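Reading the Board: Why Flat Timber Does Not Stay Flat

Most complaints about solid wood furniture concern movement. A top cups, a drawer binds in July and rattles by winter, a glued joint opens along its length. The cause in nearly every case is water vapour, and the size of the fault can be estimated from the end grain before any cutting is done.

Timber in service holds moisture in balance with the air around it. When the air dries, water leaves the cell walls and the wood shrinks across the grain. Shrinkage along the grain is small enough to ignore in furniture. Shrinkage around the growth rings is usually close to double the shrinkage along the radius, and this difference is what pulls a flat board into a curve.

Naomi Waweru runs the drying shed at Dirkville, a small yard which supplies bench makers and shopfitters. Her stock stands in open stacks for at least a year before it enters the kiln. Each board carries a chalk number on the end, and the moisture reading is written in a ledger beside it.
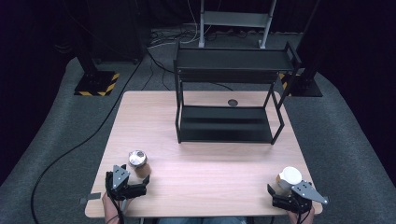 The ledger is the useful part. Waweru takes three readings per board, one near each end and one at the middle, and rejects any board where they disagree by more than two points. A board with an even reading can still move, but it will move predictably. A board with a wet core will go on changing shape after it has been planed, and no finish will stop it.

Her last kiln load held 81 boards, of which 78 passed. The three rejects went back to the stack with their ends resealed.
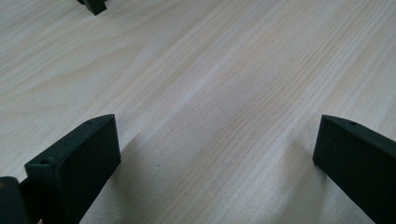 How a log is sawn matters as much as how it is dried. Flat sawing takes slices straight through the log and wastes little. Quarter sawing turns the log so that the rings meet the face at a steep angle, which costs more and gives narrower boards. The face shows the result: on the pale tabletop here, close straight lines cover most of the surface and open into broad arches at the upper left, the figure usually associated with flat sawing. Straight-lined areas tend to be the steadier ones.

Mwangi Bakilana, a joiner who buys from the yard, fixes his tops with slotted brackets. The screw at the centre is tight and those at the sides sit in slots 4 mm longer than the shank. He regards glue blocks as a fault in any top wider than a hand span.

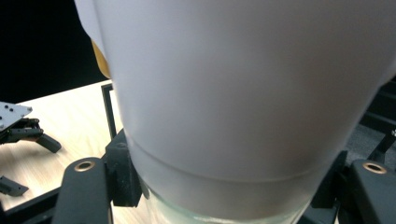
Finish is often credited with more than it can do. Oil, wax and varnish slow the exchange of vapour, but none of them seals the wood. A top varnished on its upper face and left bare underneath will take up moisture unevenly and may cup within weeks. Both faces should have the same number of coats.

Bakilana leaves boards in the room where they will be used for 26 days before the final planing. The heating is kept at its normal setting throughout, and the boards are raised on battens so that air reaches both faces.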